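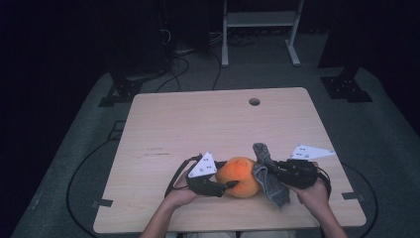 Round orange fruit-like thing and gray cloth, one of our tables.

About Us

Sowa is a small school for home skills. Wiping, folding, drying, packing, putting things back where they live. The stuff most of us got told to do as kids and never got shown. We're in Mallham, second floor, gray carpet, shoes off please.

How it started

Zofia Wilczyńska ran the kitchen at a boarding house in Javard and kept hiring nice young people who had never held a dishcloth. She wrote them a page of notes. Then another page. By August she had a binder, and a waiting list of parents asking if their teenager could come along too. Dorota Chmielewska joined to do the laundry side and the bookings, and still does both.

First class was 2 students and a bag of fruit. These days we teach 42 a term, in small groups, and the binder is up to 100 pages. It needs an edit. We know.

What we teach

Fruit and veg first. Everybody begins with wiping round things, oranges mostly, becuase a round thing wants to get away from you. One hand holds, one hand has the cloth. Turn the fruit, keep the cloth where it is. Sounds like nothing. Try it with a dimpled skin and a cloth that keeps bunching up.

Then cloths. How to hold one so the corner isn't flapping about, when to refold, when it goes in the wash. Dorota is strict on this. Gray ones are for food and table work, the striped ones are for floors, do not mix them up.

After that, tables. Crumbs, rings, sticky patches. Our own tables are light wood and they show everything, marks and all. Good to learn on.

Later in the term we do drying and stacking, lunch packing, sorting a pantry shelf, folding towels and shirts. Last session is a full kitchen reset, start to finish, students run it themselves.

Who comes

Teens getting ready to leave home. People starting work in kitchens, care homes, hotels. A few retired folks who say they lost the habit of looking after a house, or never had it. Grandparents with a grandchild is a nice pairing, we get a lot of those and would take more.

You don't need to bring anything. Short sleeves or sleeves you can push up. Long hair tied back. Cloths, fruit, dishes and aprons are all here.

The room

We moved into the Pliltden building when the old place got too tight. 600 square feet, one sink (a second is coming), good light in the mornings. Elevator is at the back, ring if the door sticks. Fruit from class gets eaten or goes home with people, nothing is tossed if we can help it.

Visiting

Drop in while a class is on and have a look, no need to call ahead. If you want to sit in on a full session, tell Dorota first so there is a stool for you. Groups and schools, same thing, talk to Dorota.

Sign up for next term closes Mar 31, 2024. Forms are at the front desk or we can mail you one. Fees are on the classes page, ask Zofia about the reduced rate if you need it, she wont make you fill in anything extra.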